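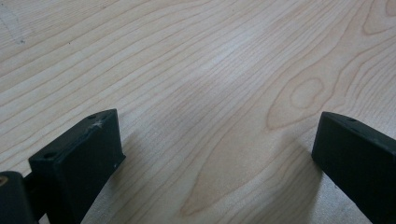
February 10, 2025

Went back to the Dunano recordings, the ones made with families who left Melmont and now fly home every December. The claim in our draft is that the yearly trip keeps the children speaking the home dialect. I still don't buy it.

What we have: 182 questionnaires, 14 long interviews. Of the long ones, most of the parents say the children "switch over" within a day or two of landing. Fine, but that is the parents talking. The children we taped mostly answer their grandparents in short bits and go back to the other language as soon as a cousin turns up. Coded three more interviews this afternoon and got the same again.

Also unhappy with the Hubáček scale. It scores "feels at home" from one to five and gives the same mark to somebody who cried at the airport and somebody who said the food was good. Left the column in for now, greyed out.

Travel costs: the form asks for the price of the trip per household. One entry says 2000, another 480, no currency on either. Could be the same fare for all I know. Need to go back to the paper forms before anyone puts an average in a table.

The Trulau people want to call the whole thing "a living bridge". Please not in the title. Half the interviews are about queues, luggage and who sleeps on which sofa - I'd sooner quote those.

Audio on tape 9 drops out after the bit on the grandmother's house. Tried the backup copy, same gap in the same place, so it was probably copied from the bad one.

To do: paper forms, recheck the codes for "visit" and "return" (I've been mixing them up), ask Melmont if they kept the original of 9.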